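Talks > Regional Travel Evenings > Speaker Notes

Walking the Orkura Valley: notes for the evening talk
Speaker: Imogen Whiteley
Last changed 12/16/20

Opening

Thank Chelsea Tindall for the introduction and the library for the room. Say that I have made the trip twice, both times in September, and that everything tonight comes from those two visits. Questions at the end, but stop me if a place name goes by too fast.

Ask who has been to the region before. If several hands go up, shorten the next part.

Where it is

Show the map. Orkura is the long valley running north from Plesley. The road follows the river as far as the dam, then climbs away from it. The hill station at the top is also called Orkura, which confuses people buying bus tickets. Ask for "Orkura Upper" at the counter. The valley bus stops at the lower bridge and does not go on.

Height of the upper village: 3,385 feet. Not high by mountain standards. Nobody in our group had trouble with the altitude. Nights are cold all the same, and the guesthouses heat the dining room but not the bedrooms.

Getting there

Train to Plesley, then bus. The morning bus leaves from the yard behind the station, not from the main stop out front. Buy the ticket the night before if you can. There is one afternoon bus and it fills with people coming home from market.

Driving is possible. The last part of the road is one lane with passing places. Rental companies in Plesley will want to know you are going up there, so tell them.

Where to stay

I stayed both times at the Bendel guesthouse, run by Wilma Haldane. Plain rooms, good beds, shared bathroom on each floor. Dinner is at seven and you eat what is cooked. She needs to know the day before if you don't eat meat.

There is a campsite by the river below the village. Flat ground, cold water tap, a toilet block that is locked in winter. Fires are allowed only in the stone rings. Tents can be rented from the shop, but check the poles before you carry one down. 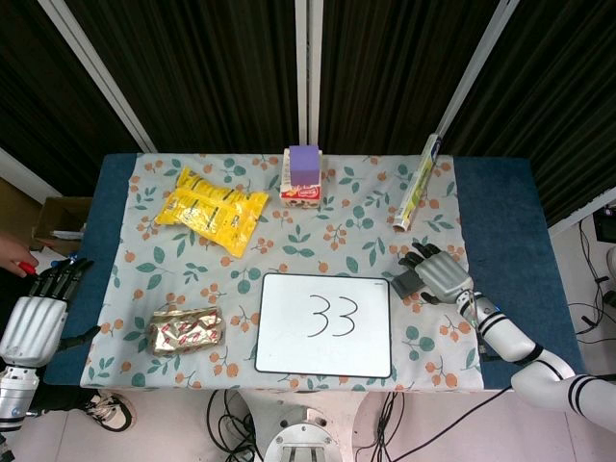 Two larger hotels stand on the ridge road. I have not slept in either. Lensa Yimer stayed in the newer one and said the view was better than the food. It is a long walk back up after dark and there are no streetlights past the chapel.

The walks

Start with the easy one. The lake loop leaves from behind the school and takes a morning. Well marked, a little muddy on the far side. Good for children. There is a bench at the north end where most people turn back, but the better half of the path is after it.

Next the Chávez trail, named after the surveyor who laid it out. The climb from the trailhead to the saddle is 1,468 feet. Steep at the start, then a long even slope through pine. Take water, as the spring marked on the older maps has been capped. At the saddle you can see both valleys on a clear day. Clouds tend to come in after lunch, so leave early.

(Slow down here. Last time people were still writing.)

The ridge walk is for those who are used to loose rock. Hire a guide. Ours was Wahyudi Majimbun, who has worked in the valley for years and knows where the snow stays late. Book through the village office. He takes small groups only and will turn back if the wind gets up. Don't argue with him about it.

When to go

September for dry paths and fewer people. Early summer for flowers, but the lake loop can be under water. In midwinter the upper road is often closed and the bus stops at the dam.

The village has 300 people living in it all year. In high summer it feels like many more, and the bakery sells out early.

What to bring

Warm layer for the evening. Rain jacket. Boots with some ankle support for the Chávez trail; ordinary sneakers are fine for the lake. Cash, as the machine by the post office was out of order on both trips. A flashlight. Paper map, sold at the shop and at the station in Plesley. Phone signal is poor once you leave the village.

If there is time

Tell the story about the missed bus and the ride back in the milk truck. Skip it if we are running late.

Mention the small museum next to the chapel. Open in the afternoons, key at the bakery if the door is shut.

Questions

People usually ask about cost, dogs, and bears. Cost: cheaper than the coast, and the guesthouse rate includes dinner. Dogs: fine on the lake loop on a leash, not allowed on the ridge. Bears: I have not seen one there.

Handouts with the bus times are on the table by the door. Remind people that the times change in spring.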